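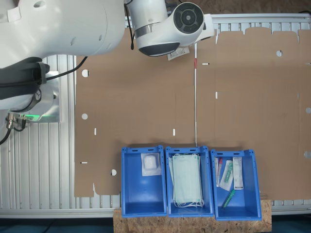
## Aus der Software-Gruppe: die Planung kennt jetzt drei Kisten

In der letzten Ausgabe haben wir versprochen, dass wir über den neuen Aufgabenplaner berichten, sobald er auf dem Tisch in Zonholm läuft. Seit April ist es so weit. Der Planer heißt intern Osside und ersetzt die alte Ablaufliste, in welcher jeder Griff mit festen Koordinaten eingetragen war. Wer diese Liste einmal pflegen musste, wird sie nicht vermissen.

Die Aufgabe selbst klingt einfach: Verpackte Kompresse, Masken und Material für die Probenentnahme liegen in drei blauen Kisten, und der Arm soll einen gewünschten Satz daraus zusammenstellen. Für die Software sind es aber drei ganz verschiedene Fälle. Eine Maske muss man vom Stapel trennen, und bei den Röhrchen mit roter und grüner Kappe ist zuerst die Richtung der Achse zu schätzen. Osside beschreibt deshalb jede Kiste mit einem eigenen Greifmodell, und erst danach wird die Bahn berechnet.

Riet Verbeke hat dafür den Teil geschrieben, der die Greifpunkte bewertet. Früher haben wir pro Objekt nur den besten Kandidaten behalten. Jetzt bleiben 13 Kandidaten in der Liste, und der Bahnplaner darf einen schlechteren nehmen, wenn der beste zu nahe an der Kistenwand liegt. Der Rechenaufwand ist dadurch gestiegen, im Mittel auf 354 Millisekunden pro Anfrage. Wir finden diesen Preis in Ordnung - die Bewegung dauert ohnehin viel länger.
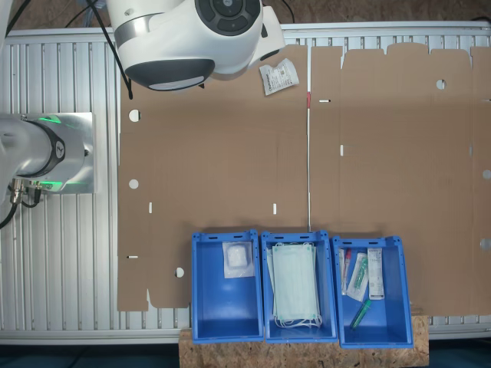
Die Wahrnehmung hat uns mehr Mühe gemacht als die Planung. Teodoro Galindo wollte zuerst mit einer einfachen Hintergrundmaske arbeiten, also alles entfernen, was zur Tischebene gehört. Bei einer Unterlage aus flachem Karton, die runde Löcher und schmale Schlitze hat, ist das keine gute Idee, weil die Segmentierung die hellen Stellen gern als kleine Objekte meldet. Auch ein weißes Päckchen, das schräg auf dem Karton liegt, muss sie davon sicher unterscheiden können. Teodoro verwendet jetzt zusätzlich die Höhe über der Ebene und verwirft alles, was keine eigene Dicke hat. Für sehr flache Beutel ist die Schwelle noch zu streng eingestellt, daran arbeitet er weiter.

### Was sich im Werkzeug ändert

- Die Aufzeichnungen werden neu im Format von Bozsik gespeichert. Der Bestand von 1420 Läufen ist schon konvertiert, die alten Dateien bleiben nur noch zum Lesen.
- Im Simulator kann man die Position der Kisten verschieben, ohne dass die Szene neu geladen wird. Danke an Liette Sutherland!
- Von den offenen Fehlermeldungen sind 11 geschlossen. Der Fehler mit dem doppelten Öffnen des Greifers gehört leider nicht dazu.

Als Nächstes möchte Heriberto Barrera den Planer auf den zweiten Tisch in Stutden übertragen. Dort ist die Anordnung der Kisten anders, und wir werden sehen, wie viel von der Konfiguration wirklich allgemein ist. Wer eigene Objekte testen will, schreibt bitte vorher an Gumaro Cisneros und schickt die Maße gleich mit.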